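The Long Goodbye to the Loyalty Card
Small shops still hand out paper punch cards, and customers still carry them

November 25, 2025
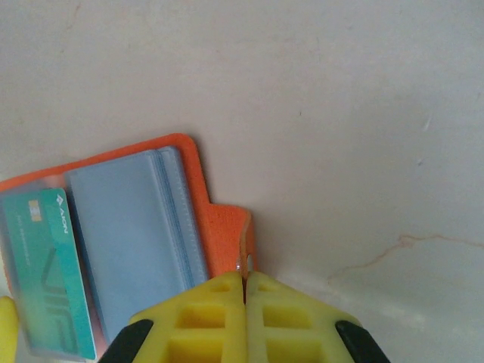 The bakery on the main street of Cavundale gives out a card the size of a business card, printed on one side, with room for a row of stamps. Fill the row and the next loaf is free. The card has looked the same since the shop opened, apart from one change of phone number.

Large chains moved their rewards programs to phones years ago. A customer types in a number or holds up a screen, and the points add up somewhere out of sight. Many small businesses looked at the same systems and decided to stay with paper. In Cavundale, a town with one traffic light and a shopping street that takes a few minutes to walk, the bakery, the car wash, the shoe repair counter and both coffee shops still use cards.

Cost is the main reason. Grorar, the print shop that makes most of the town's cards, sells them in boxes of 3,000. A busy coffee shop goes through a box in less than a year. A quieter business may take so long to use one up that the prices on its menu change before the cards run out. The stamp and ink pad cost less than a tank of gas. App services usually charge by the month, and the fee is the same in a slow February as it is in December.

Paper also works when the internet is down. It needs no password, and a new employee can learn it in the time it takes to pour a coffee.

The weak points are well known. Cards go through the wash. They get left in coat pockets until the next winter. A standard rubber stamp can be bought anywhere, so shops that give away anything expensive tend to use a hole punch with an odd shape. The shoe repair counter uses a small anchor. The car wash signs each square by hand, and a worker who doesn't recognize the initials can ask about them.

Lost cards are a quiet part of the math. Every shop that runs a punch card knows that many will never be turned in. The coffee shop nearest the post office, Nieto, gave out some 400 cards during a promotion in April and got back far fewer full ones than it had planned for. The owners had set aside money for the free drinks and ended up spending part of it on a new grinder.

Nieto tried a different approach for a while. It kept the cards behind the counter in a recipe box, filed by last name, so that customers had nothing to carry. The line slowed down every morning while someone flipped through the box, and people with common last names got each other's stamps. The box was retired after 3 months. A few regulars asked for it back, and the shop now keeps cards for anyone who requests it, as long as they come in after the morning rush.

The rules printed on the back vary more than most people notice. Some cards expire and some don't. Some allow one stamp per visit, others one per item. The bakery in Cavundale will combine 2 partly filled cards if both have the same phone number on them, a policy that isn't written down anywhere but is applied to everyone who asks.

In Zosberg, the next town over, merchants tried a shared card that could be stamped at any shop on the square. It was popular with customers. The trouble came over who should pay for the reward, as most people earned their stamps on cheap items and then used the full card at the restaurant. The restaurant dropped out, and the rest of the shops went back to their own cards by the end of the summer.

For anyone with a wallet full of them, a yearly sort is worth the few minutes it takes. Throw out cards from places that have closed. Check the back for a date. Put the ones that are nearly full in front, and ask at the counter about any that are too worn to read. Most shops will copy the stamps onto a new card.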